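Handheld grippers: Satska or Holska pads?

benchgremlin
Posted 9:40 pm
Finally got both handheld grippers going and I'm having a ball! I've been running the Satska fingers with the Kramer controller, and the Holska set on the same linkage. Did 60 pickups with each, mostly snack packets and small boxes. Satska closes beautifully on cartons. Holska feels softer and doesn't scrunch the light stuff as much. Anyone else tried both?

torque_wombat
Satska all the way for me. I paid 800 for my kit and haven't touched the pads since July. Holska pads peel at the corners.

plumbline
Disagree on the peeling, mine are fine after 18 weeks of pretty rough use. Did you clean the fingers with metho before sticking them down? The glue hates any oil.

torque_wombat
Nope, straight out of the packet. Fair call, but I still reckon the backing is thin.

benchgremlin
Could be a batch thing? My favourite test so far is wrappers, because they fold up on you and every grab is a bit different. I stick to a slow squeeze and come in from straight above the box.
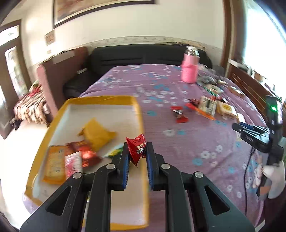 Textured pads make a huge difference with this sort of thing, way more than I expected. Smooth ones let the foil slide unless I crank the force up, and then chips turn to dust. Next up is the Dreltier camera mount, set to 20 degrees so the fingertips stay in view.

plumbline
Go a bit steeper if you can. At 20 my fingers hid half of whatever I was grabbing.

torque_wombat
Leave it at 20 and move the mount back. Steeper and you lose the edge of the box.

benchgremlin
Ha, right, trying both tomorrow! Will post the numbers.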